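Home Bakeware Pans Mixers Reviews Cart

Vinen Three-Tier Cake Pan Set with Baking Core

By Shalini Katiyar
February

14 comments | Share

I'll say up front that I don't trust cake pans that come with a promise. The Vinen set promises that a tall layer will bake level, all the way through, without a dome and without a gummy middle. I have been sold that before, usually by a pan that ended up holding clothespins.

What you get in the box is three round pans, a metal baking core that stands in the middle of the largest one, and a recipe card. The pans are heavier than the Mandano ones we carried last year, and the rims are rolled, so they don't bite your fingers. The corners of the recipe card are already a little optimistic. It says to bake at 300 degrees for 91 minutes. I would love to know who worked out the extra minute.

I made the card's yellow cake twice. The first time I did just what I was told and the top tier came out dry, as you'd expect when all three pans go in together and a small one sits in the oven as long as a big one. The second time I pulled the small pan early and checked the others with a skewer — the way everybody's grandmother did it — and all three were fine. The card doesn't mention a skewer.

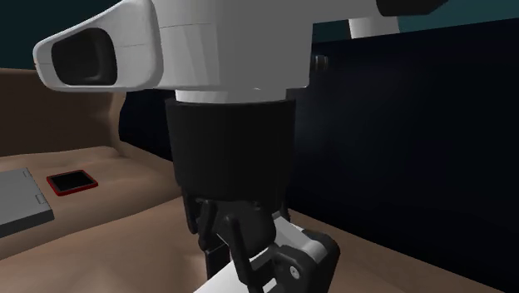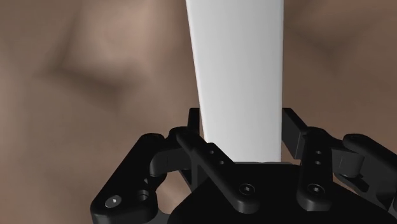 Now the core. It's supposed to carry heat into the center of the batter, and I think it does help some. The big layer was level enough that I only shaved off a thin slice before stacking. But it leaves a hole, and you have to fill that hole with the plug of cake that bakes inside the core. Mine stuck. Grease it more than you think you should, inside and out, and flour it too.

About that "nonstick for life" sticker: whose life? The coating looks good after 2 cakes. So did the coating on my Rostdale loaf pan, and that one started to flake before its second Thanksgiving. I'd line the bottoms with parchment and keep metal knives away from them. Wash by hand, whatever the box says about dishwashers.

What I do like is the depth. The straight sides go up high enough that you can bake one thick layer and split it, and the edges come out square, with none of that slope you have to hide under frosting. If you stack cakes for birthdays, that saves real time. If you make a sheet cake and call it a day — no shame in that — you don't need this.

The Gautam set costs less and has no core. Side by side, I couldn't taste a difference, and the Gautam pans nest together, while these take up half a cupboard.

Details

Three round pans, one baking core, one recipe card
Oven safe, not for use under the broiler
Hand washing suggested (by me)
Returns accepted within 100 days, unused

Would I buy it again? At the sale price, maybe. At full price I'd get the plain pans and spend the rest on butter.

Helpful? Yes (37) No (5)

Previous Next Back to Bakeware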